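The Room Behind the Railing

Small firms that outgrow a spare bedroom or a rented desk tend to end up in the same sort of building. It is two storeys high, put up for light industry, and fitted out later with a mezzanine to get a bit more floor out of the height. There are hundreds of them on the edges of towns, and very little is written about what they are like to work in.

Larysa Fedoruk has spent 19 years fitting them out. Her firm, Clalska, takes on the inside of a building once the structural work is signed off: ceilings, lights, blinds, paint, rails, sockets. She has no great interest in furniture. By the time the desks arrive, she says, most of what will make a room pleasant or unpleasant has already been settled.

"People ring me about chairs," she says. "I ask them which way the windows face and they have to go and look."

The first thing she looks at is the ceiling. A common fault in a converted unit is to treat the whole place as one room, with the same lights throughout. The upper level is usually lower and closer, and a long fluorescent strip over a small landing is hard on the eyes. She prefers round recessed fittings where the ceiling is near, and strips over the larger space, where the light has further to fall and people are spread out. A white ceiling helps upstairs. Over the main room she will happily use grey, which hides the cable trays and the patches left by old fixings.

Strips have gone out of fashion, and clients often ask for pendants instead. Fedoruk will fit them if pressed. Her objection is to do with cleaning. A pendant hung above a double-height room gathers dust on its upper side, where everyone on the mezzanine can see it, and reaching it means hiring a tower. One client in Prevstead had 26 of them put in and took out all but a few the following March.

Blinds come next. Roller blinds are the usual choice, being cheap, flat when raised and quick to replace. White is the standard order, and she thinks it is a poor one on a sunny wall, where it glares by mid-morning. Pale green is her own preference. It takes the edge off the light without making the room feel shut up, and it doesn't show fingermarks along the bottom bar as cream does. She orders each window its own blind and will not run one wide blind across two openings. When a wide one jams, half the wall is stuck with it.

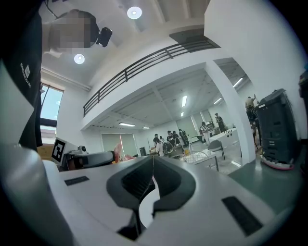
How high should a mezzanine railing be in a place of work?

The usual answer in Britain is 1,100 millimetres, measured from the finished floor, but the local building control office should be asked before anything is ordered.

The words "finished floor" cause more trouble than the number. A railing is often measured and made while the upper deck is still bare board. Carpet tiles and underlay then go down, and the rail is suddenly short. Fedoruk has seen a whole run taken out and remade over the thickness of a carpet. She now gets the flooring sample on site before the metalworker comes to measure.

Gordon Fortin is the metalworker she uses most. He works from a yard in Bundora, and the bulk of his trade is stairs and railings for buildings of this type. He makes both the upright and the horizontal kind. Horizontal bars look calmer and let more of the room through, and architects ask for them. They also make a ladder, and he won't supply them for anywhere that children use. In an office he sees little against them, apart from people resting their feet on the lowest bar and wearing off the paint.

Black is what he is asked for nearly every time. He powder coats it at a firm nearby and keeps a small tin of matching paint for the site, as there is always a scratch somewhere by the end of the job. He likes a satin finish. Gloss shows every hand that has touched it and a dead matt picks up chalky marks that never quite wipe off.

Fortin's other concern is where the posts are fixed. Fixing them to the top of the deck is quicker, but it eats into the walkway, and on a narrow landing that matters. Fixing them to the outer face gives the space back. It needs sound steel behind it, though, and in older units he has had to weld on plates before he could begin. "You find out on the day," he says. "The drawings are no help at all."

Then there are the columns. Nobody wants them, and in a converted unit they can't be moved. Boxing a steel column into a square makes it thicker, and Fedoruk is often asked to leave it bare to save the space. She boxes it anyway if it stands near desks. A square column gives you a clean place for a socket and a light switch, it can be painted white along with the walls, and a bag or a coat can lean against it. At one job for a company called Shemweta she put sockets on all four faces of a column, and within a fortnight a table had been pushed up against each of them.

The harder problem is noise. A mezzanine open to the room below shares every telephone call with it. Glass panels along the railing would cut this down a little, but they are dear and they need washing. Fedoruk's view is that the money is better spent on the floor and the ceiling. Carpet tiles upstairs stop the sound of footsteps going down through the deck. Soft panels on the back wall of the main room take some of the voices. After that it comes down to who sits where – she puts the people who telephone most under the deck, well back from the open side.

Temperature follows the same lines. Warm air collects on the upper level, so the people up there are opening windows in the months when the people below still have their coats on. A slow ceiling fan over the main room does more about this than another heater. It costs very little to run, and she fits one whenever the client will let her.

A full job of this kind takes her firm eight weeks, assuming the building is empty. If the staff stay in while it is done it can take twice that, with the work moved to evenings and one end of the room cleared at a time. She advises against it and is generally overruled.

Her current project is a former packing unit outside Prevstead, with room for 56 desks. The lights are up and the column boxing has been painted. The blinds are on order in pale green, one for each window, and Fortin is waiting for the carpet sample.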